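Trustbridge Office Skills - Unit 6: The Shared Desk and Its Telephone
Handout for the evening group

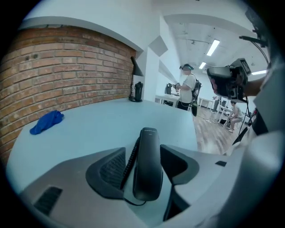
Ruxandra Sârbu asked after the last unit why we should spend a whole lesson on a desk telephone, when in her office almost every call goes to the mobile. It is a fair question and I will try to answer it with these notes. The desk telephone belongs to the desk and not to the person, and for this reason it is the thing which most often goes wrong when a desk is shared.

6.1 Words we need
Handset: the part you lift and hold to the ear.
Cradle: the place where the handset rests.
Coiled cord: the cord between handset and base. It is black on our telephone.
Extension: the short internal number. In the exercises we use 343 for the front desk and 160 for the store.
Hot desk: a desk with no fixed owner.

6.2 Position of the telephone
Put the telephone on the side of the hand you do not write with. A right-handed person lifts with the left hand and keeps the pen free. If the next person is left-handed, she moves the telephone and nobody should be offended by this. The cord must not cross the place where you write.

A lamp with an angled arm goes to the back corner. Turn the shade down to the desk, so the light does not come into your eyes when you look up during a call. Bottles also stay at the back, with the cap closed. A cloth can be on the desk while you clean, but fold it and take it away before you start to work.

6.3 Handing over the desk
In the Wickramasinghe reading (page 48) the desk passes between two clerks, and the second clerk finds a message without a name. Please read it again before the exercise. At the end of your hours:

- hang up the handset completely, and listen that the line is really closed
- let the cord hang free for a moment if it is twisted
- wipe the handset with a cloth that is only a little damp
- write open messages on the pad, with name, number and time
- take your own things with you

The third point is often forgotten. We hold the handset close to the mouth all day - and then a colleague does the same.

6.4 Speaking in an open room
A brick wall or a bare ceiling gives back much of the sound. Acoustic panels help, but they do not replace a low voice. Speak toward the desk, not toward the room. If the call becomes long or private, offer to call back from a closed room.

6.5 Exercise in pairs
Student A calls from Drestberg and wants to speak with Mr. Tilby, who is out. Student B takes the message and hands over the desk to another pair. The new pair must call back using only the written note. Change roles after 6 minutes.

For the next unit, bring one message form from your workplace, with the private details covered.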